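Filed under: Bench notes
2 min read

March, just after lunch

Back on the Skekthorpe oak today and I'm sulking a bit. Rangi's shellac went on lovely last week, but the test board has bloomed again – milky patches all along one end, same as before! Clem swears it's damp getting in while it dries (he's probably right, the shed was freezing). I've cut it back with 240 and put a thinner coat on, and this time it's staying in by the heater.

Ruby-Lee wants to try the Dunstan flakes instead, and I said fine as long as she mixes a small jar. We've still got most of the last lot.

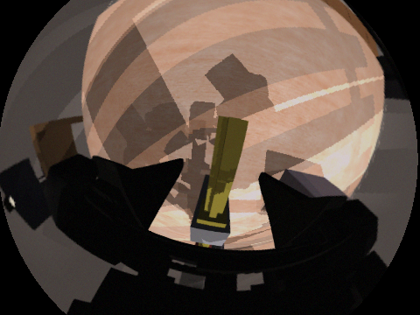 How long should a coat be left before rubbing down? Overnight at least, and longer if the paper clogs.

Alby says 1,000 grit is plenty for the last pass. I'd go to 4,000 on the lid – it's the bit people touch. Must ask Tipene for my good cork block back.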